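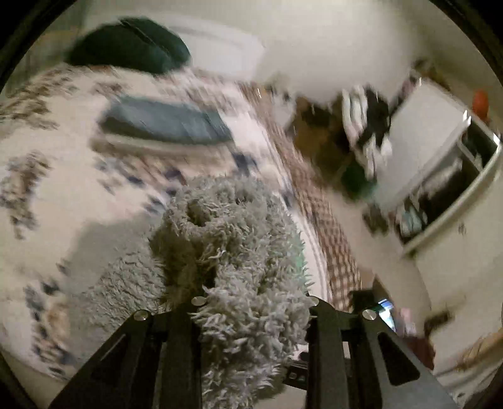 Search this site Search Go

October – by Lorraine Fothergill

The Broscombe household tasks programme records everyday work carried out by hand, so that a robot may later be taught the same movements. Each operator performs a task with a hand-held gripper fitted with two black fingers. Bedrooms have proved a demanding setting. A shaggy, pale cloth held between the fingers, over a patterned comforter, changes shape with every small turn of the wrist, and operators are asked to work slowly.

The programme aims to gather 2,000 demonstrations from 20 homes. Recordings are reviewed by Csenge Barta and Esi Amoah before they are passed to Drorkley for training – those with long pauses are returned to the operator. Enquiries about taking part should be addressed to Kinga Szabó.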